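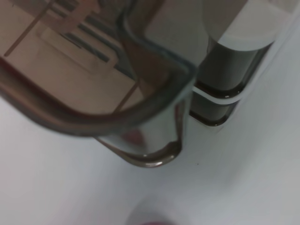
Smoke-tinted container on the white worktop, beside the dark stack.

Workshop tips: keeping a small pick cell reliable on tinted plastic

These notes apply to a single-arm cell with a two-finger gripper and a camera at the wrist. Ours runs on a Turside controller with a Lozano gripper, but the intervals carry over to most bench cells. Tinted bins and trays cause more stops than any other item we handle.

Surface and light

1. Wipe the white worktop before the first cycle. Use a lint-free cloth and plain water. Specks near a container corner get read as part of the outline.

2. Set the lamp so that highlights on a curved rim stay narrow. A glossy corner picks up the color of whatever is close to it, fingertips included. If the edge finder locks onto a reflection, lower the lamp before touching the threshold.

3. Lock the exposure. Auto exposure drifts when the arm moves from a dark lid to the bare surface.

4. Check the gripper's own shadow. Open the fingers over the worktop and look at where the gray patch falls. It should not reach the pick point. If it does, turn the lamp arm and check again - moving the fixture should be the last resort, as it means teaching every point over. 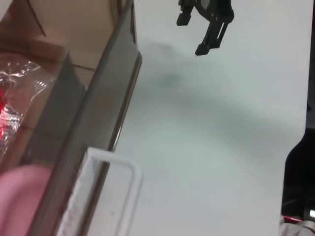 Finger and linkage care

Power down and lock out the arm before any of this.

Blow dust out of the slotted linkage every 29 hours of run time. Work each finger through its full travel by hand. It should move without a catch at either end. Side play at the pad usually means a worn pivot pin.

Pads are due for replacement at 300 hours. Clean them with isopropyl alcohol between changes and keep the alcohol off the tinted plastic, as some grades craze. Liltis pads need the short screws. The long ones bottom out and hold the pad off its seat, and the fault looks exactly like a calibration error.

After a pad change, re-zero the gripper with the fingers closed, then run 2 slow cycles over a bare patch of worktop before loading anything.

Trays and clear film

Clear wrapper is hard on both the camera and the grip. It throws white highlights along every crease and hides the divider lines underneath. Teach the tray position from the outer rim and leave the molded ribs out of the model.

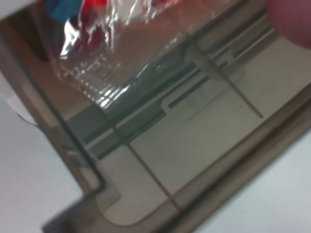

Reading time: 2 min | 340 words

For trays set at an angle, approach along the long edge. Coming in across the corner puts one finger over the rim early, and the pad can ride up on it. Reduce closing force in small steps until the rim stops flexing, then go back up one step.

Store the settings under a separate recipe name. We keep one for bare trays and one for trays with film, both on the Enditz backup drive.

Log every change with the hour reading. Corrections to this page go to Vega Palacios.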